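Firm pays people to teach robot arms by hand, but will the lessons stick?

A company called Wutach says it has found a simple answer to the biggest shortage in robotics. The shortage is examples, and the answer is to pay people to make them, one short recording at a time.

At its site in Liltport, 16 operators steer robot arms through small jobs with flaps, cards and racks. Each try is saved, along with the view from the wrist, and fed to a learning system that is supposed to pick up the job from there. The company wants 1000 recordings of every task before it trains anything.

"People learn by watching and doing, and so will this," said Annick Caron, who runs the program.

Maybe. Wutach has not published results, and it would not say how often a trained arm finishes a job without help. It did say that operators throw out 37 recordings on a normal day – late starts, bad grips, a card on the floor. What share of the total that makes, the company declined to say.

Annick Fortin, who tests warehouse equipment at Niskanen, has heard the pitch before. Her worry is that a system raised on one rack in one room learns that rack and that room. "Move it 90 miles down the road, change the lights, and then call me," she said. She would also like to see the failures kept, and labeled, so that outsiders can check them.

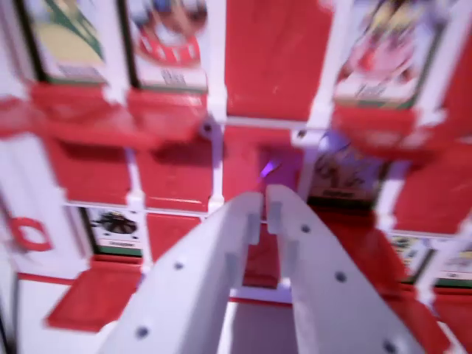 LILTPORT, Mon 18 March – The gripper's two white fingers close in on a rack of cards and red panels, in a view blurred by motion. Wutach says blurred recordings stay in the set on purpose, to toughen up the system. Fortin is less sure, and points out that a card's printed label is no help to a machine that can't read it.

The company plans to show a trained arm to buyers in September. It has not said whether they will be allowed to bring their own rack.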